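3. Household Product Survey
Zihan Zheng, Ellby College, 11/28/22

Our group recorded the packaging of liquid products kept in the shared laundry at Durkville residence. Residents returned 200 of the 220 forms handed out in July. Most respondents chose a bottle by its colour and by the claims printed on it – price was mentioned less often.

The orange bottle in our sample has a ridged screw cap and a red band with white borders. The Chinese text on the band states that one bottle can be used for seven whole months. 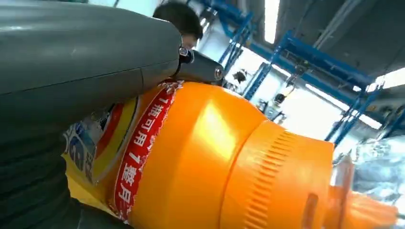 3.1 Limits of the Survey

The claim was not tested. No dose is assumed in our tables, and household size was not recorded.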